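Mirbridge Women's Football Club

Mirbridge Women's Football Club is an amateur association football club based in Mirbridge. It plays its home matches at Mustonen Park, a ground with a recorded capacity of 1,815. The club competes in the Hostbridge Regional League and entered its second division – then a new competition – in August of its founding year.
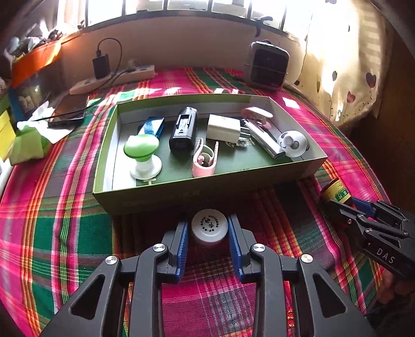 According to the Hostbridge Courier, the club's promotion in 2018 owed more to its defense than to its forwards, and the paper credited a back line that conceded 30 goals across two seasons. Promotion was confirmed on 6/4/18, after a 2–0 win over Clikance Rovers.

Matches between Mirbridge and Clikance are known locally as the Canal Derby. The lowest attendance recorded for the fixture is 123.

See also: Hostbridge Regional League; Mustonen Park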